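Clear trays for the small stuff

Mar 6, 2026

The pens were the last category on my desk without a fixed place. Cables went into labeled bags in October, screws went into a steel cabinet with 50 small drawers, and paper has been under control for years. Pens, styluses and markers lived in a mug. A mug stores things upright at random angles, hides the short ones behind the long ones, and collects dust and eraser crumbs at the bottom.

I wanted a divided tray. The requirements were simple. Walls clear enough to see contents from a seated position. Open top, no lid, no hinge. Dividers fixed in place, given that loose inserts migrate. A footprint small enough that the tray can move to the other end of the table when I need the surface.

Drostard sells a drawer organizer that meets most of this, but the dividers slide in grooves and lift out along with whatever you are reaching for. I used one for a month and sent it back. Godfrey Lema suggested plain clear trays with molded partitions and gave me the name of a shop in Brallovo that carries them. 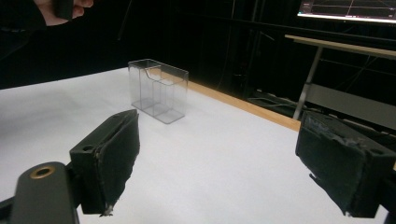

Placement took longer than choosing. My first instinct was to put the tray at the front edge, within easy reach. That puts it exactly where the forearms go. Toward the back is better: the hand passes over open table, drops the item, and comes back without touching anything on the way. The cost is a longer reach, and at my desk I stopped noticing it after two days.

The second variable is the surface. A clear tray on dark wood is hard to see, especially in the evening, and I knocked mine over twice. A white surface helps. The walls still nearly vanish, but the contents stand out, and a black marker on white can be found without looking up properly. I cover the work area with white paper and replace it when it gets marked. A roll lasts a long time if it is cut to 297 mm strips, a width that also fits my paper shelf.

Sorting rules, after some revision:

Compartment one holds things that write and are used daily.
Compartment two holds things that write and are used less often, such as paint markers and the white gel pen.
Compartment three holds anything pen-shaped that does not write. For me that means a stylus, a scribing tool and a thin brush.

I tried sorting by color first. It looks tidy and it fails as soon as two blacks with different tips are involved. Sorting by frequency of use has held up since October with no changes.
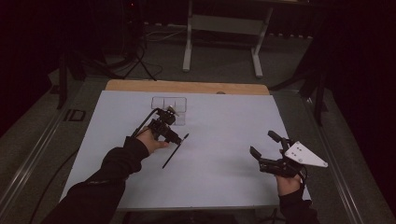 Three-compartment tray toward the far side of the board, with a thin black rod held in front of it.

One limit is length. Long items rest on the wall and stick out, and they tip short trays when they are heavy at one end. Measure the longest item before ordering. My steel rule did not pass and now hangs on a hook.

Cleaning is warm water and dish soap, then a soft cloth. Paper towels leave fine scratches that show up under a desk lamp. Iveta Zelenák uses a lens cloth on hers, and they do look better than mine.

Next is the drawer under the printer, where the adhesive tape is. Tape rolls do not fit these trays. I have a Gevberg box with a center post on order and will write it up once it has been in use for a while.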